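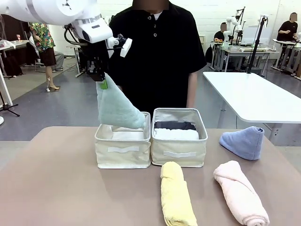 Plandwood Linen Storage Project: Second Progress Report to the Ruppert Fund

Reporting period: through the end of March
Grant line: Small equipment and household goods
Spent to date: $710

1. Where we are

The grant pays for a change in how towels are stored at the two Plandwood guest houses, Silletti and Gesier. The application promised that replacing the deep linen cupboards with open fabric baskets would make towels easier to find, keep colors together and cut the time spent refolding. I inherited that application when I took over the project and I have been asked to report against it plainly, so I will.

The baskets have been bought. They are in use at both houses. Whether they do what the application said they would do is still an open question, and on one of the three promises I think the answer is already no.

2. What was bought

The $710 went on baskets, shelf liners and a replacement set of colored bath towels for Gesier. All of it has been delivered and the receipts are with the fund's office. The baskets are the cream fabric kind with a white handle strip stitched on the front. They look good on a shelf. I would have preferred something with stiffer sides, but the order had gone in before I arrived and the supplier does not take back opened packs.

At the count in March there were 239 towels in circulation between the two houses. That includes hand towels, and it includes a number of old white ones that should have been turned into rags a while ago. The first report gave no total, so I can't tell you if we are losing towels or gaining them. From now on the count will be done the same way each quarter.

3. Folding and filling

The plan assumed one folding method. In practice we have at least three, and a single table shows it well enough: yellow and pink towels rolled into cylinders, white and navy ones folded for the basket, and a periwinkle one bunched into something closer to a boot. Each of these takes up a different amount of room. Rolled towels stand up nicely if there are enough of them to hold each other in place, and fall over if there aren't. Flat folded towels stack well, but a stack hides whatever is at the bottom.

Capacity is the part of the application I trust least. It describes the baskets as holding "a full room set." A folded navy towel on top of a folded white one brings a basket nearly to its rim. If a room set is two bath towels and nothing else, the claim stands. Our rooms get hand towels and a bath mat too, and those have to go somewhere. At Silletti they have gone back into the cupboard we were supposed to be emptying.

We have tried packing the baskets tighter. The sides bulge, the neighboring basket no longer fits on the shelf, and whoever pulls out a towel brings the next one with it. I don't recommend it.

4. Keeping colors together

The idea was one color per basket, so that a guest room could be restocked at a glance. It works at Gesier, where the colored set is new and there are enough baskets to go around. It does not work at Silletti. White towels are the great majority there, and they end up underneath everything else. Mixed baskets are now the normal state of affairs by Sunday evening, after the weekend changeover, and they stay mixed until somebody has a quiet hour.

Labels were suggested. I am not against labels, but the handle strip is the obvious place for one and a tag there gets caught every time the basket is moved. A card on the shelf edge would cost next to nothing and we will try that first.

5. Time saved

The application predicted less refolding. I have no figures that support this and I would be wary of anyone who offered some. Staff at both houses say towels are quicker to find, and I believe them. They also say that a towel laid over the rim of a basket tends to slide down and need folding again, which the cupboards never caused. My guess is that the two effects come close to canceling out. It is a guess. Nothing was timed before the baskets arrived, so there is nothing to compare with now.

6. Against the original aims

Towels easier to find: yes, at both houses, going by what staff report.

Colors kept together: at Gesier, yes. At Silletti, no, and I don't expect that to change with the current number of baskets.

Less refolding: no evidence either way.

Cupboards cleared: partly at Gesier. Not at Silletti.

7. Next quarter

We will settle on one fold for bath towels and one for hand towels, and write both down on a single sheet kept by the linen shelves. My preference is flat for bath towels and rolled for hand towels, but Gesier staff favor rolling everything and they should get a fair trial of it before we decide.

The worn white towels come out of circulation first. There is no sense in measuring how well we store things we ought not to be storing.

After that I want four weeks of simple notes from each house: which baskets are mixed at the end of a changeover, and how many towels had to be refolded before they went upstairs. It will be dull to collect — and it is the only thing that will tell us if the money was well spent.

8. Request

I am not asking for the second basket order described in the application. It was sized on the assumption that the first one would prove the case, and it hasn't yet. I would ask the fund to hold that amount until the notes are in. If Gesier still looks better than Silletti at that point, a smaller order for Silletti alone may be justified, in a deeper basket with firmer sides.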